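**Toy libraries** are lending services that make toys, puzzles, board games and play equipment available to families, usually for a set period and a small membership fee. They operate in much the same way as book libraries, although most are independent of the public library system and many are run as incorporated associations by the families who use them. Some also lend to child care centres, playgroups, schools and therapists.

The word is used loosely. A toy library may be a dedicated building with a catalogue of several thousand items, a locked cupboard in a community hall opened on one morning a week, or a van that visits outlying towns. What these have in common is a shared collection, a record of who has borrowed what, and an expectation that the goods come back complete.

## Origins

Toy lending on an organised basis is generally traced to North America in the 1930s, when toys were lent to families who could not afford to buy them during the Depression. A second line of development came out of Scandinavia and Britain in the 1960s, where the emphasis was on children with disabilities and on giving their parents access to suitable, often expensive, equipment. The two purposes, economic and therapeutic, have remained mixed ever since, and most present-day services would claim both.

In Australia the movement grew quickly during the 1970s, helped along by the spread of neighbourhood houses and maternal and child health centres. Early collections were small and heavily reliant on donations, and many were housed in whatever room the local council could spare. Canadian services developed in a similar period, frequently attached to family resource programs.

## Organisation

### Governance and funding

Income normally comes from annual membership, hire fees for larger items, fundraising and local government grants. Councils often contribute in kind, by charging a token rent or by paying for power and cleaning. Where a council runs the service directly, staff are employed by the children's services or library branch and membership may be free to residents.

The Piken Toy Library is a representative small service. It has 2 paid staff, both part-time, and opens on Friday mornings and one evening a fortnight. Members who do a rostered shift each term pay a lower fee than those who do not. Ingrid Calloway, who coordinated the Piken service through its move from a scout hall to the former infant welfare centre, described the duty roster in a members' newsletter as "the only reason the doors open, and the main thing people ring me to get out of."

Larger services tend to dispense with duty shifts. The library at Escobedo abandoned them after a survey found that parents working full time had been letting their memberships lapse. Fees rose the following year and membership numbers held.

### Borrowing

Loan periods of two or three weeks are usual. A standard household membership might allow four toys and two puzzles at a time, with party equipment, jumping castles and ride-on vehicles hired separately. Items are commonly packed in mesh or canvas bags, clear tubs or lidded crates, with a contents card attached.

Late fees are common but lightly enforced. Lost pieces are a more contentious subject. Most libraries distinguish between a piece that matters to the use of the toy, such as the only key to a lockbox or one segment of a jigsaw, and a piece that does not, such as one of many similar blocks. A charge is levied in the first case and often waived in the second. Virnerent, a cataloguing program used by a number of community services, allows a toy to be marked "incomplete but lendable" so that later borrowers are not blamed.

## Collections

Collections are generally arranged by age, by type of play, or by a combination of the two. The age bands printed on packaging are treated as a starting point, and libraries often reclassify an item once they have seen how it is used. Small parts are the main exception: toys carrying a warning for children under three are kept apart from the baby and toddler shelves in nearly all services.

Typical categories include:

- **Baby and sensory:** rattles, soft balls, textured fabrics, mirrors and floor gyms.
- **Construction:** interlocking bricks, wooden blocks, magnetic tiles, marble runs.
- **Manipulative:** threading, sorting, stacking and posting toys.
- **Pretend play:** kitchens, tools, dolls, farm and zoo animals, dress-ups.
- **Active:** trikes, balance boards, tunnels, climbing frames.
- **Games and puzzles:** from four-piece inset trays to board games for adults.
- **Music:** percussion sets, xylophones and small keyboards.

Many libraries also keep open-ended or "loose parts" collections, in which balls, cloths, rings, containers and similar objects are lent together with no fixed purpose. The approach borrows from the treasure basket, an activity for babies who can sit but not yet crawl, in which a low basket of varied objects is offered for unhurried handling. Treasure baskets in the strict sense leave out plastic in favour of metal, wood, leather, fabric and natural materials. Lending versions are usually less particular and mix in manufactured toys.

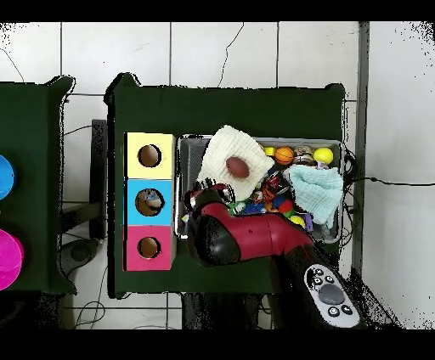

## Selection of stock

Selection is guided by durability, ease of cleaning, the availability of spare parts and the number of pieces that must be counted at each return. A toy that sells well in shops may be a poor choice for lending. Battery-operated items have a mixed reputation, partly for noise and partly for corroded terminals, and some services will not accept them as donations.

Tavion Mercado, in a handbook written for new services, advised buying fewer toys of better quality and replacing them on a fixed cycle. The handbook's most quoted recommendation is that a toy with more than 17 loose pieces should be split into two lending sets wherever the play will stand it. Not all librarians agree. Esperanza Kowalczyk has argued that splitting construction sets defeats their purpose, as a child with half the track can build only half the railway, and that the counting burden should be handled by weighing the set on a kitchen scale.

Donated toys need to be assessed before they are added. Older items may predate current standards for paint, cords or battery compartments, and some will have been recalled. Services ordinarily check donations against the national recall listings and decline bicycle helmets, cots and painted toys of unknown age.

## Cleaning and maintenance

Members are asked to return toys clean, and duty workers wipe them again before shelving. Hard plastic is washed in warm soapy water or wiped with a mild detergent solution. Wooden toys should not be soaked, as the grain lifts and glued joints fail; a damp cloth followed by thorough drying is preferred. Fabric items are machine washed between loans, which limits how many a small library can sensibly hold. Knitted and crocheted pieces tend to be washed in a mesh bag and dried flat to keep their shape.

Repairs are a regular part of the work. Common jobs include re-gluing puzzle knobs, replacing screws in trike handlebars, sewing dolls' seams and rubbing back splintered edges with fine sandpaper. Several services share a repair day with a local men's shed. The Bukudlow library, which has a large collection of wooden vehicles, keeps a drawer of spare wheels and axles sorted by diameter and lends the drawer itself to neighbouring libraries.

A full stocktake is usually carried out once a year, often in June or over the summer break, when loans are recalled and every set is counted against its card.

## Role in early childhood services

Beyond lending, toy libraries act as meeting places. Story sessions, playgroups and visits by speech pathologists or child health nurses are often scheduled to coincide with opening hours. Staff may suggest toys to suit a child's current interests, and some hold sets put together with occupational therapists, including switch-adapted toys, weighted items and seating supports.

Research on the services is limited and mostly descriptive. Wahyudi Pelupessy interviewed families at 13 rural toy libraries and found that parents new to a district valued the social contact at least as highly as the toys. Arlindo Falcão, writing on household consumption, reported that members bought fewer large plastic toys after joining but spent much the same amount on games and books.

## Criticism and difficulties

The most frequent difficulties are practical: insecure premises, shortage of storage, and turnover of organisers as children reach school age. Storage is a particular problem for active equipment, which is bulky, popular in warm weather and often left outside under a verandah where sunlight makes the plastic brittle.

Insurance is another recurring cost. Public liability cover is required by most landlords, and some policies exclude climbing equipment and jumping castles altogether.

Services have also been criticised for reaching mainly families who are already well supplied with toys. Responses have included fee waivers for concession card holders, referral memberships issued through health nurses, and mobile lending to caravan parks and crisis accommodation.

## See also

- Playgroup
- Library of things
- Heuristic play
- Neighbourhood house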